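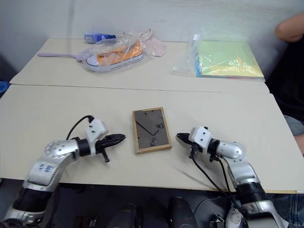
Timothée Tessier
August, 16:40

Training on the picture frame task has finished. We used 900 demonstrations and held out two table layouts. The policy with both wrist views does better than the head view alone, mostly in choosing which arm grips first.

> Does the left arm still take the frame before the right one closes?

Mostly, yes.

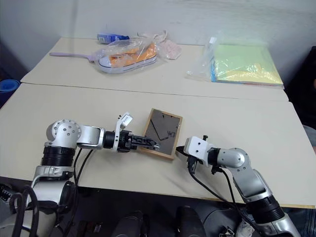

Prilteo wrote back that a fixed order may be hiding timing errors, and would like six runs with the right arm leading. I'll add those.

Last updated: August
Contact the list owner | © Zollari | Back to top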